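Hivunstead Town Supporters Board > First Team > January window

Thread: Flolilano to Ernent?

northbank_morgan
Posted 20th January

Morning all. My brother-in-law follows Ernent and says their local paper has them keen on Flolilano before the window shuts. No fee mentioned, just "admirers", and you know how much that word is worth this time of year. I really hope it's nothing. He has been our best defender since he signed in July, and I say that as somebody who moaned for a fortnight when we bought him. Anyway, two pictures from me before the arguing starts.
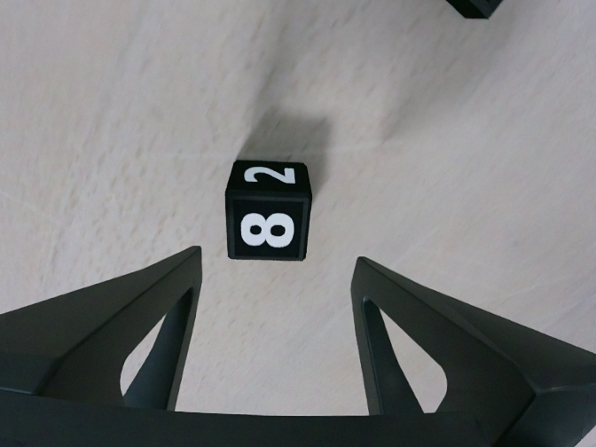
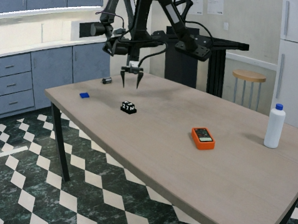 Both computer-rendered. Black cube with the 2 on top in the first, the long table in the second.

dropped_at_the_death
Well, that's my Sunday spoiled before I've even finished my coffee. I'd be heartbroken, I really would. My daughter has his name on her shirt and we paid extra for the letters. He reads the game so well for a young fella, and he talks to the full backs the whole time - you can hear him from Row F.

Gaffer361
I'm going to be the unpopular one here, and I say it with love. If Ernent offer decent money, we take it. We're thin up front, we've scored once in our last four, and one good center back sold could pay for a striker and a left winger. Morgan came through the youth side and he's been ready since the fall.

northbank_morgan
Morgan is a lovely kid (no relation, before anybody asks again!) but he got turned inside out in the cup and looked about twelve years old doing it. I'd want him to have another season of sitting next to Flolilano before we throw him in on his own.

Gaffer361
Everybody gets turned inside out once. Flolilano did too, his second game, and you called him a traffic cone. I can find the post if you like.

northbank_morgan
Please don't find the post.

tea_at_halftime
Gwenllian Powell was on the supporters' podcast Thursday and she thinks he'll stay till the summer at least. She's usually careful about what she says, so I'd put more weight on that than on the Ernent paper. She did say his agent has been to two of their home games, though, so make of that what you will.

dropped_at_the_death
Agents go to games, it's their job. He has more than 100 starts behind him at his age, of course people are going to look. I just don't see why we always have to be the club that says yes.

Gaffer361
Because we're the club with 505 people in the away end on a good day and a roof that leaks. I'd love to be wrong, and if he's still here in February I'll buy the first round.

tea_at_halftime
Holding you to that. Mine's a cider.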